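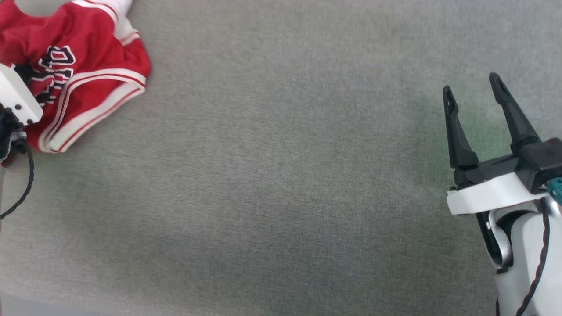

Laundry Monday at Plellside

Reading time: 1 min

Every Monday we fold the clothes in the lounge room at Plellside. The house was built in 1906 and it has no proper laundry, so everything is carried upstairs and folded where there is space. Sports clothes are my favourite part of the pile. Black letters with a white outline on red are a nice colour to meet after so many socks.

Basketball singlets are difficult to fold well. The fabric slides, and the big armholes make the shape uneven. I put the front side down, bring both sides to the middle and fold up from the hem. A good one takes me 14 seconds, a bad one much more.
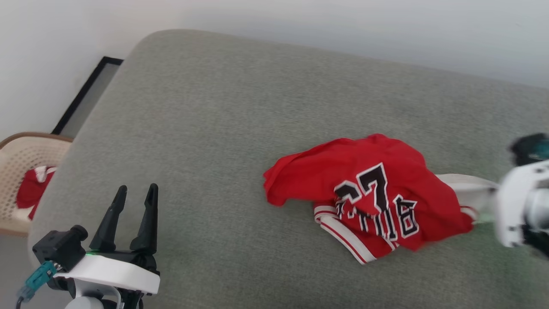
My neighbour in Tymoshchuk Street irons her singlets, but I don't recommend this for printed numbers. The print can stick to the iron and then it is finished. I prefer to pull the cloth flat by hand, starting from the white trim with the thin stripes, and to smooth a number like the black 7 with my palm. After this it goes on the shelf with the number up, so it is easy to find before the game.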